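Teltard Gooseneck Kettle, Two Months In

I bought the Teltard in June after my old stovetop kettle started leaking at the seam. I make pour-over coffee in the morning and tea most of the afternoon, so a kettle gets a lot of use at my place. I paid full price for this one.

It holds 28 ounces to the max line. That fills two large mugs with a little left over. If you regularly make coffee for four people, look at something bigger. The power rating on the base is 1340 watts, and a full kettle takes a bit under five minutes to boil from cold tap water. My sister's Dokasico is faster, but it is also a lot louder.

The spout is the best part. You can pour a thin, steady stream without much practice, and it doesn't dribble down the front when you stop. The handle sits far enough back that my knuckles stay clear of the steam. Keyvan Jafarzadeh, who lent me his Bahrami kettle for a week before I decided, likes a heavier handle. I don't, but try both if you can.

Temperature is set with two buttons, in steps of five degrees. I would have liked single degrees for green tea. I checked it with a probe thermometer on four different settings and it was 2 degrees low every time, so now I set it one step higher and forget about it.
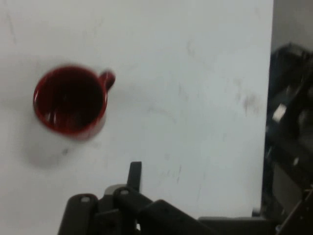

The hold function keeps the water at the set temperature for 30 minutes, then shuts off with three beeps. You can't turn the beeps off. I went through the manual twice looking for a way, then emailed support on a Friday and got a reply Monday from someone named Golnar, who confirmed there isn't one. Quick answer, at least.

Cleaning is easy enough on the outside - a damp cloth does it. The inside is harder. The opening is narrow and my hand doesn't fit, so descaling means citric acid and a long brush. We have hard water here and I've done it three times so far. The lid also has a silicone ring that smelled like rubber for the first week. I boiled and dumped six or seven kettles before the water tasted clean.

The cord is short. Mine only reaches the outlet next to the toaster, and the base has no place to wrap extra cord anyway.

The warranty is one year and you have to register within 300 days of purchase, which I have not done yet.

Pros: good spout, quiet, comfortable handle
Cons: beeps, short cord, narrow opening, five-degree steps

Four stars. I'd buy it again at this size, and I'd pay a little more for a version with a mute button.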